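Mercredi 13 mai 2020

Levé à six heures, 2 degrés au thermomètre de la remise. Les saints de glace tiennent parole. J'ai fait le tour des pommiers du bas avant le café : quelques fleurs brunies sur les rangs côté ruisseau, rien de grave plus haut. Les poiriers sont déjà noués, je les regarderai mieux samedi.

Le matin, éclaircissage des pruniers avec l'échelle courte. J'ai fait 9 arbres, c'est lent mais l'an dernier les branches avaient cassé en août et je ne veux pas recommencer. Pucerons cendrés sur les jeunes plants de la parcelle Namham. Savon noir ce soir si le vent tombe.

Plesa a livré les cagettes vers onze heures. Il en manquait 30, notées sur le bon. Ils disent les apporter avec la prochaine tournée, sans donner de jour. La pépinière Shojaei a rappelé pour les porte-greffes : disponibles à l'automne, à prendre ou à laisser. J'ai pris. 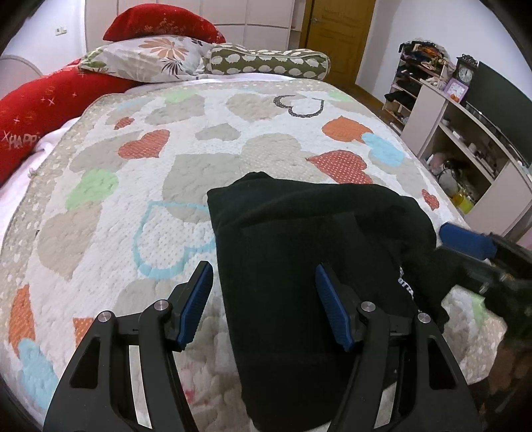
Après-midi passé sur les comptes. Le marché de Mellunham rouvre, mais avec un étal sur deux, et je n'ai pas encore l'emplacement. Il me reste du jus de l'an passé, environ 3 000 bouteilles, beaucoup trop pour la saison. Il faudra vendre à la barrière, et baisser un peu le prix.

Vent tombé à sept heures, savon passé sur toute la parcelle. Ciel couvert — pas de gel à craindre cette nuit. Demain, faucher entre les rangs et réparer le tuyau du fond.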